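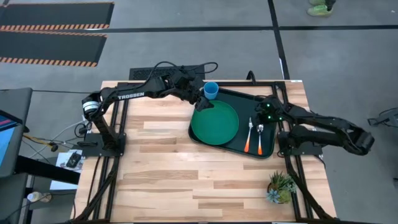
The revised guidance on tray service is now open for comment, and members of the list are asked to read the section on place settings before replying. Several sites reported over the winter that trays were reaching tables in different arrangements, even within one building, and that new staff were given conflicting instructions. The proposed setting keeps the plate on the left half of the tray, with the cup behind it at the upper left corner and the fork and spoon to the right. A green plate on a dark green tray, with a light blue cup, was used when the setting was laid out. Sites are free to use whatever colours they hold in stock, provided that the three items can be told apart easily by the person being served.

The points raised by Jacquet House in its earlier message are quoted below, with replies from this office.

> We would be grateful for clarification on the position of the cup.
> Our present practice is to place it at the front right of the
> tray, next to the cutlery. Residents who are right-handed find it
> there without looking. We are concerned that moving it behind the
> plate will oblige them to reach across hot food.

The concern is noted. The working text places the cup at the back in order to keep it clear of sleeves when the tray is set down. Where a resident has an established preference, that preference should be written on the meal card and followed at every meal. A sentence to this effect has been added to section 3.

> We should also like to know whether the round plates are to replace
> the divided ones, as we hold a considerable number of the latter.

No replacement is required. The 1,324 divided plates held across the Hullau and Kuklow stores will continue in use until they are worn. The order placed with Zorska in March was for 1,000 round plates and is intended for new dining rooms only. Sites wishing to draw on that order should apply to the Kuklow store in the usual manner and state the number of covers served at the midday meal.

> Lastly, the draft says nothing on how cups are to be handled once
> they have been washed. Our kitchen and our dining room do not agree
> on the matter and we would welcome a ruling.

The omission will be corrected. The text proposed for section 4 follows the illustration.

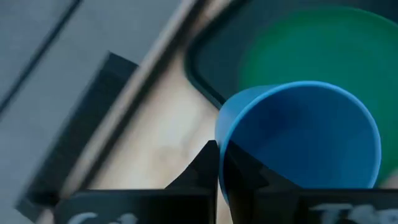

Mizanur Mondal
Catering Standards Office, Hullau

4.1 Plastic cups are to be inspected before they are placed on the tray. The inside should be looked at under good light, as marks are easily missed in a deep blue interior. Any cup which is scratched, cracked or clouded is to be withdrawn.

4.2 Clean cups should be carried by the lower part of the outer wall. A cup held at the rim, with one side of the grip inside the mouth, is to be treated as handled and returned for washing before it is given to a resident.

4.3 Cups are to be set down upright and filled at the table, unless the meal card states otherwise.

Comments on paragraph 4.2 would be particularly welcome from sites with fewer than 54 covers, where one member of staff may be responsible for both washing and service. Replies should be sent to the list and should quote the paragraph number. Correspondence concerning individual residents should be addressed to this office directly and must not be copied to the list.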